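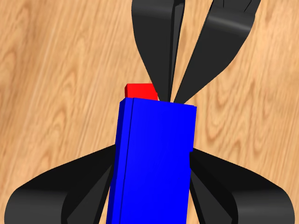
Unit pricing on grocery shelf labels should use one base unit per product category, printed at one fixed size. Current practice in most stores fails on both counts. At the Plernier store where I shop, one brand of dish soap is priced per ounce, the brand beside it per quart, and the refill pouch per 100 milliliters. A shopper who wants to compare the three has to do two conversions in the aisle.

The usual objection is cost. Dymphna Madigan, writing in the trade newsletter Tusico, argues that relabeling places an unfair burden on small grocers. I disagree. Labels are already reprinted whenever a price changes, and the base unit is a single field in the pricing file. A store with 1,448 items could phase in the change over 8 weeks of normal reprints.

Type size is the harder problem. Unit prices are often set in 6-point type, which many older shoppers can't read from a cart. A minimum of half the height of the retail price would be easy to inspect and easy to enforce.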